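Notes from the Desk: what I learned from a year of asking people to pay

Hello again, and welcome if you came over from the Wesora roundup last month. There are 29 of you, which made my morning, and I hope you like long emails about the business side of small publishing, because you've signed up for one.

I promised I'd write about the membership switch once I had a full year of it behind me. For anyone new: I run Morano, a quarterly magazine about houses, furniture and the people who fix them up. We started out free. You picked us up in paint stores and coffee shops, flipped through us while you waited for something, and with any luck took us home. Advertisers paid for the lot. It worked pretty well until it didn't, and by the time our second-biggest advertiser left (a flooring chain, no hard feelings, they called me first and were very decent about it) I was doing the kind of math that keeps you up at 2 a.m.

So we went to paid membership. The magazine comes in the mail four times a year, this newsletter comes free to whoever wants it, and we still leave a small stack of copies at the stores that have been good to us.

First, the number. When we closed the books in August we had 992 paying members. I had told our printer, Kozłowski, to expect more than that, and I had told my bank to expect fewer, so I suppose I was wrong in both directions. The first 452 signed up in the opening two weeks, and then the whole thing went so quiet that I kept checking whether the payment form was broken. (It was, for one afternoon. That's another story.)

The quiet is what I'd warn you about if you're planning to do the same thing. You launch, everybody who already loves you joins, and you think you've cracked it. Then you get four months of one here and two there, and every single one feels like a personal favor. I wish I had saved something for month three. We used up the tote bag, the discount and the big heartfelt letter all in the same week, and after that I had nothing left to say except "please."

What got us moving again was very dull. We changed the renewal card. Back when it was stapled into the middle of the magazine it brought in next to nothing, and people told me it was annoying because the pages always fell open there. We moved it to the inside back cover with a perforated edge and rewrote it in about forty words. It did better in one issue than the old one had done in two. I've since become a real bore about perforation, ask my family.

The cover was the other thing. On a free magazine the cover has to shout across a store. In the mail it lands on the kitchen table next to the electric bill, and it has a much longer time to make friends with you. So we dropped nearly all the cover lines, went up a step in paper weight, and started picking calmer pictures. Some readers hated it! I got a long letter saying we'd turned into a hotel brochure. But the complaints stopped after the second issue, and the one with the plain green door is still the back issue people ask for most.

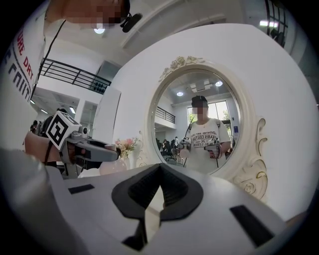
Oval mirror, with roses on top and gold accents down the side.

Now for money, because I always want other people to tell me and they never do. Membership covers the printing and the postage, and it covers our designer. It doesn't cover me in full. I still take on copywriting work, mostly for furniture people, and I keep it well away from the magazine, so if I've written your catalog you won't find yourself reviewed in our pages. Ads bring in the rest. We run fewer of them now, and we charge more for each, which I was terrified to do. I lost two small accounts over it and was sorry to see them go. The ones who stayed seem happier, and a couple have asked to book the whole year up front.

Postage is the villain of the piece. I budgeted for one increase and we got two. I also hadn't thought hard enough about heavier paper meaning a heavier envelope – you'd think someone who has been in print as long as I have would put those two things together. For the winter issue we're trimming a quarter inch off the page height, which gets us back under the weight limit. I laid the old and new sizes side by side on the floor and could hardly tell, but I'd like to hear from you if you can.

A few of you asked about Drillov, the subscription software we moved to in the spring. I like it, with reservations. Gift memberships are easy now, and the reminder emails go out on time without me having to remember to remind anybody. Address changes are a pain. If somebody moves between the day we send the list to the printer and the day the issue mails, I have to fix it in two places, and I've missed a few. If yours went to your old apartment, write to me and I'll put another one in the mail.

What's next? The print run for the coming issue is 1,029 copies, not counting the store stacks, and I'd love to see that go up by spring. We're trying a reader evening too, very small, with folding chairs and wine from the grocery store. No sponsors and no panel. I've sat through enough panels on the future of print and I'd much prefer to talk about your hallway.

I'm also looking for one more regular writer, somebody who can handle the repairs column and doesn't mind being edited. We pay on acceptance, up to 900 words a piece, and I answer every pitch, although slowly when we're close to press. Please don't send a finished article. A paragraph telling me what got fixed, what it cost and what went wrong along the way is plenty.

Just hit reply, it comes straight to me. The next newsletter goes out after the proofs are back from Kozłowski, and I'll include the new ad rates for those who wanted them.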